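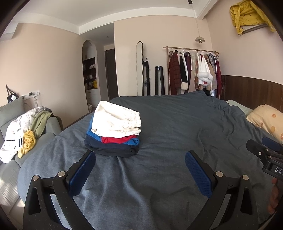 Laborbuch Textilpflege, Projekt Rugemalira
April, Beginn 7:40 Uhr
Betreff: Farbübertragung bei gemischter Beladung, zweite Reihe

Stand vom letzten Eintrag: Die erste Reihe ist nur eingeschränkt verwertbar. Ballastgewebe war noch mit Appretur belegt, die Blindwäschen schäumten bis ins Sichtfenster. Ballast inzwischen dreimal ohne Waschmittel ausgekocht, letzte Spülflotte klar und ohne Schaum. Ab heute zählt die neue Reihe, die alten Werte bleiben im Ordner, werden aber nicht gemittelt.

Fragestellung unverändert: Wie viel Farbstoff geht von der roten und der marineblauen Ware auf ungefärbte Baumwolle über, wenn alles zusammen in einer Trommel läuft, und welchen Anteil daran hat die Liegezeit nach dem letzten Schleudern? Der zweite Teil interessiert mich inzwischen mehr als der erste.

Material
Rote Ware: Baumwolle, Single Jersey, reaktivgefärbt, vom Ballen, nicht konfektioniert.
Marineblaue Ware: Baumwolle mit Elastananteil, Färbung laut Lieferschein ebenfalls reaktiv. Nach dem Reibtest (nass) habe ich Zweifel, siehe unten.
Leuchtend blaue Ware: Polyester, dispersgefärbt, läuft als Kontrolle mit.
Weiße Ware: Baumwolle, gebleicht, ohne optischen Aufheller. Aufheller würde die Messung im Blaubereich verfälschen.
Begleitgewebe: Mehrfaserstreifen von Skitholm, neue Rolle. Die alte Rolle war am Anschnitt vergilbt und ist entsorgt.
Waschmittel: Pulver ohne Bleiche und ohne Farbübertragungsinhibitor, aus demselben Gebinde wie in der ersten Reihe. Gebinde vor Entnahme gerollt, Klumpen ausgesiebt.

Gerät
Frontlader Skindley, Maschine B. Maschine A steht weiter mit undichter Türmanschette, Ersatzteil ist bestellt. Schleuderdrehzahl am Display auf 1.310 eingestellt, das ist die krumme Stufe, die auch in der ersten Reihe verwendet wurde. Nicht auf den Standardwert zurückstellen, sonst ist die Restfeuchte nicht vergleichbar. Betriebszähler bei Beginn: 511 Zyklen. Bitte nach jedem Lauf den Zähler ins Beiblatt übertragen, auch bei Abbruch.

Wasser vom Standort Clevdale, aus dem Tank, nicht aus der Leitung. Härte mit Teststäbchen geprüft, gleiche Stufe wie zuvor. Titration steht aus, Puffer ist leer.

Durchführung
Proben zugeschnitten, Kanten gekettelt, mit Wäschetinte am Rand beschriftet. Je Lauf eine rote, eine marineblaue, eine leuchtend blaue Probe sowie zwei weiße. Mehrfaserstreifen nur an eine der weißen Proben geheftet, die andere bleibt frei als Gegenprobe. Mit Ballast auf Sollgewicht aufgefüllt. Proben einzeln eingelegt, abwechselnd mit Ballast, damit sie nicht als Paket durchlaufen.

Programm Buntwäsche, niedrige Temperaturstufe, kein Vorwaschen, kein Zusatzspülgang. Nach Programmende drei Varianten:
a) sofort entnommen, flach auf Gitter getrocknet
b) 20 Minuten in der geschlossenen Trommel, dann flach auf Gitter
c) sofort entnommen, feucht gefaltet und gestapelt, marineblau unten, rot darüber, weiß oben, über Nacht unter Folie

Variante c ist bewusst streng gewählt. In der Praxis wird feuchte Wäsche selten so lange gestapelt, restfeuchte Wäsche aus dem Trockner aber durchaus, vor allem mit dicken Bündchen und Taschenbeuteln. Die Oberfläche fühlt sich dann trocken an, die Nahtlagen sind es nicht.

Beobachtungen, Lauf eins bis vier
Lauf eins: unauffällig. Spülflotte nach dem zweiten Spülgang farblos, nach dem ersten mit leichtem Rotstich. Weiße Proben visuell ohne Befund.
Lauf zwei: Unwucht, die Maschine hat zweimal neu verteilt. Das verlängert die mechanische Belastung im nassen Zustand. Lauf bleibt in der Wertung, ist aber im Beiblatt markiert.
Lauf drei: abgebrochen, Flusensieb nicht richtig verriegelt, Wasser auf dem Boden. Proben verworfen, neu zugeschnitten. Das Sieb hat eine halbe Umdrehung mehr, als man beim Zudrehen erwartet. Strich mit Lackstift am Gehäuse angebracht, bitte bis zum Strich drehen.
Lauf vier: Wiederholung von drei, ohne Besonderheiten.

Vorläufige Befunde
Variante a: Beurteilung mit Graumaßstab unter Normlicht, beide weißen Proben ohne sichtbare Anfärbung. Am Mehrfaserstreifen schwache Anfärbung des Polyamidfeldes, Baumwollfeld sauber.
Variante b: weiße Proben wie a. Polyamidfeld eine halbe Stufe schlechter. Das liegt im Bereich der Ablesestreuung, ich würde daraus nichts ableiten.
Variante c: deutlicher Abklatsch. Die weiße Probe zeigt an der Unterseite einen rosa Saum entlang der Faltkante, dort wo der Stapeldruck am höchsten war. Die Fläche dazwischen ist nur schwach betroffen. Auf der roten Probe ist von Marineblau visuell nichts zu erkennen, was bei dem Untergrund wenig sagt. Nächstes Mal eine weiße Zwischenlage zwischen Marineblau und Rot.
Leuchtend blaue Ware in allen Varianten ohne Befund, wie bei Dispersfärbung auf dieser Temperaturstufe erwartet.

Die Übertragung findet in dieser Reihe also überwiegend nach der Wäsche statt, im ruhenden, feuchten Kontakt. In der Flotte ist der abgelöste Farbstoff stark verdünnt und wird weggespült, im Stapel bleibt er in der Kontaktzone. Ob es sich um unfixiertes Hydrolysat handelt oder um Abrieb, ist offen. Für Hydrolysat spricht der scharf begrenzte Saum, gegen reinen Abrieb die fehlende Bewegung.

Zur marineblauen Ware: Der nasse Reibtest fiel eine ganze Stufe schlechter aus als der trockene. Das kommt bei tiefen Tönen vor, in diesem Ausmaß hätte ich es bei ordentlich nachgeseifter Reaktivfärbung nicht erwartet. Möglich ist eine Überfärbung oder eine gesparte Nachseifung. Auszugstest am Reststück angesetzt, heiß, im verschlossenen Becher. Auswertung morgen.

Messung
Spektralphotometer nach dem Einschalten eine Stunde warmlaufen lassen. Weißkachel gereinigt, Kalibrierung angenommen. Messblende groß für die Flächen, klein für den Saum. Mit der kleinen Blende streuen die Werte spürbar, je nach Lage der Maschenstäbchen. Probe vierfach gelegt, zwischen den Einzelmessungen gedreht. Einzelwerte stehen im Beiblatt, hier nur die Bewertung.

Auf der Probe c war ein Teil des Saums beim Auflegen verdeckt, die erste Messung ist gestrichen und mit Vermerk wiederholt. Bitte gestrichene Werte lesbar lassen.

Nebenbefund Scheuerprobe
Am Reststück der marineblauen Ware das Martindale-Gerät mitlaufen lassen, wo es ohnehin frei war. Nach etwa 3.000 Touren sichtbare Aufhellung, kein Loch, geringe Pillbildung. Scheuergewebe zeigt einen grauen Schleier. Passt zum Reibtest, gehört aber streng genommen in den anderen Ordner. Kopie dort abgelegt.

Offen
Titration der Wasserhärte, sobald Puffer da ist.
Variante c mit weißer Zwischenlage wiederholen.
Variante d anlegen: Proben nach dem Trockner stapeln, Restfeuchte an Naht und Fläche getrennt bestimmen. Kapazitives Messgerät vorher prüfen, die Elektroden waren zuletzt mit Weichspülerfilm belegt.
Bei Skitholm nachfragen, ob die neue Rolle Mehrfasergewebe aus derselben Charge stammt wie die angebrochene in Clevdale.
Gegenprobe mit Farbfangtuch zurückgestellt. Im Waschgang gäbe es nach den Werten von a kaum etwas zu fangen, im Stapel wäre es nur eine saugende Zwischenlage.
Folie für c wird knapp.

16:20 Uhr, Maschine B entleert, Tür offen, Wasserhahn zu. Stapel c, zweiter Ansatz, liegt unter Folie auf dem hinteren Tisch und darf nicht bewegt werden.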